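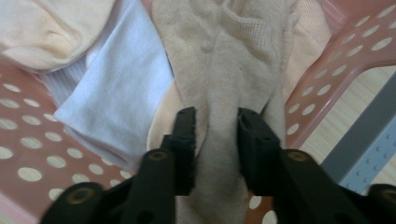
Can you resole a pair of leather boots more than once?
In most cases you can, if the sole was stitched to a welt and the upper leather has been kept from drying out. My own boots are now on their third soles, and the cobbler thinks they can take one more.

I wanted to write about these boots for a long time. I bought them in a small shop in Balden, the winter when I moved to this country, and at that time they were the most expensive thing I had ever put on my body. The maker is called Lencho. It is a small workshop and I think they do not sell outside the region. The shop assistant told me the price and I went out again to walk two times along the street before I came back and paid. I remember that my fingers were not happy to type the number of the card.

In my family we did not repair shoes. Where I grew up it was warm all the year, and we wore sandals and cheap canvas shoes, and when they broke we bought the same again at the market. So I had no idea what a welt is. For other people who also don't know: it is a strip of leather which runs along the edge of the shoe, between the upper part and the sole. The upper is sewn to the welt, and the sole is sewn to the welt from the other side. When the sole is finished, the cobbler cuts the second seam, takes the old sole away and sews a new one. The upper part is not touched. With glued shoes the sole comes off in another way, with heat and some pulling, and the result depends very much on the shoe. Some cobblers will do it and some send you home.

The first soles were leather. They were beautiful and for my life here they were a mistake. I walk to work, which takes me 18 minutes if I don't stop for bread, and half of the way goes over wet stones beside the canal. Leather soles on wet stones are like butter. I fell once in front of the post office with a parcel in my arms (the parcel was fine). After that I walked like an old man from November until spring, and the soles still became thin very quickly. When I could press the middle with my thumb and feel it move, I started to look for somebody to repair them.

I found Sestov, a repair shop behind the station, with one window and a counter so high that I can put my chin on it. It is a narrow place and it smells of glue and of the black wax. The man took my left boot, bent it, looked inside with a small lamp and asked me how I dry them. I said on the radiator. He put the boot down and looked at me for quite a long time.

So this is the first thing I learned, and I paid for the lesson with a crack at the side of the right boot, near the little toe. Leather must dry slowly. Now I take out the insoles, put newspaper inside, change the newspaper before I go to bed, and leave the boots lying on their side in the hall so that the air comes to the sole as well. It takes two days when the rain was heavy. For this reason you need a second pair of shoes, and I understand that for many people this makes the whole calculation different. My second pair is ugly and rubber and I have nothing to say about it.

The second soles were rubber with a low pattern, and I was so pleased with them that I told my colleagues about it at lunch. They lasted much longer than the leather ones. The heel was always the first to go, on the outside edge, and always more on the right. The cobbler says I put down my right foot like somebody who is stamping a letter. A new heel is a small job and I have learned not to wait with it, for when the heel is worn down to the layers under it, they must be built up again and it costs double.

The third soles I got this February. They are a bit thicker, from a softer rubber, and they come from a supplier named Gurnura, which I had never heard of. I was worried that they would look heavy, like the shoes of a nurse, but from the side you see only a thin dark line more than before. The bill was 77 for the soles and the heels together, with the cork filling under the foot also made new. I had not asked for the cork, but when he opened the boot he telephoned and told me that the old one was broken in pieces, and I said please do it. The first days it felt strange, too high and a little hard, and I thought I had made an error. Then my foot made its place in it again.

My cousin Tirta Ong, who is much better with money than I am, asked me if it is not cheaper to buy new boots in the sales. I think he wanted to tease me, but I took out my papers and sat down with them in the evening. I have worn the boots on 1,096 days. I know this because I keep a small diary of the weather and what I wore, a habit from my first winter here, when I was never dressed correctly and wanted to learn. I divided everything I have paid, for the boots and the soles and the heels and the cream, and I sent him the sum per day. He answered with a thumb. Later he asked me for the address of the shop, so I think he was convinced, or perhaps it was for his wife.

About the cream, because a friend asked me in a comment last time. I use a plain one without colour, a very small amount, with an old piece of cotton, and I do it only when the leather looks pale or feels stiff where it bends. In the beginning I did it every week, with much love, and the leather became soft like a slipper and took every mark. Too much is also bad. Between the creams I only brush. The brush does more than I believed, especially along the welt, where the sand collects and rubs on the thread. Mine is made from horse hair and it loses a few hairs, which I find on my trousers all day.

I have also tried to sew something myself. It was one of the loops at the back, where you pull the boot on with your finger. I bought a curved needle and waxed thread and I broke the needle at the second stitch. With the second needle I made 4 stitches, all of different length, and they hold until today. The cobbler saw them when I brought the boots and he said nothing, but he also did not remove them, and I have decided to take this as a compliment.

Some things I still don't know. One is how to judge the crack near the little toe. It has not become longer, I check it with my nail, but there is fine dust in it that no brush takes out. The cobbler could put a patch from the inside, and he says that he would wait. I would like to know from readers if somebody has lived with such a patch, and if you feel it when you walk. I have a wide foot and this is exactly the spot where everything presses.

The other question is about laces. I have always used the round waxed ones, and they open themselves on the way to work, often both at the same moment on the bridge where the wind is worst. A double knot helps, but then in the evening I sit in the hall with my coat on and fight with it. Flat cotton laces are maybe better. If you write to me about it, please say also what length you take for seven pairs of holes, as the packet I bought was much too short and the next one was nearly long enough to skip with.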